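The Second Point

The pulpit at Evstead Chapel had a clock built into it, facing the preacher, and it had stopped at ten past eleven during some earlier ministry. Visiting preachers took it as encouragement.

I had been given July, when the regular man went to the coast and the congregation went with him in spirit. My sermon was on Jonah. It had 3000 words and four points, all beginning with P, and I had been warned at college about both of these things.

The first point went well. A woman near the front nodded, and kept nodding, until I understood that it was a condition of her neck. I moved on to the second point, which was Pride, and turned the page, and found the fourth point, which was Praise. 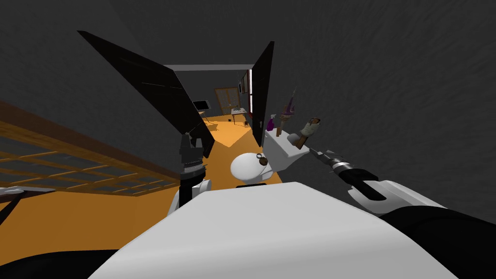
Halliday

There is a technique for this. My old tutor at Plikov Hall called it the holy pause. You lift your eyes to the back wall as if something has struck you, and you count to four, and in that time the Lord provides or you do. I lifted my eyes. On the back wall was a list of previous ministers in gold paint, with plenty of room at the bottom.

"Jonah," I said, "was proud."

It seemed thin. I said it again, slower.

Then I told them about the time I was too proud to ask for directions and drove two hours to the wrong funeral, where I stayed for the sandwiches. I hadn't planned to tell anyone that, ever. The nodding woman stopped nodding. A boy took his finger out of the hymnbook rack to listen. I went straight from the sandwiches to the whale — I couldn't tell you how — and sat down.

At the door they shook my hand with real warmth. One man said it was the best sermon he'd heard there on marriage.

I found pages two and three that night, in the car, under the map.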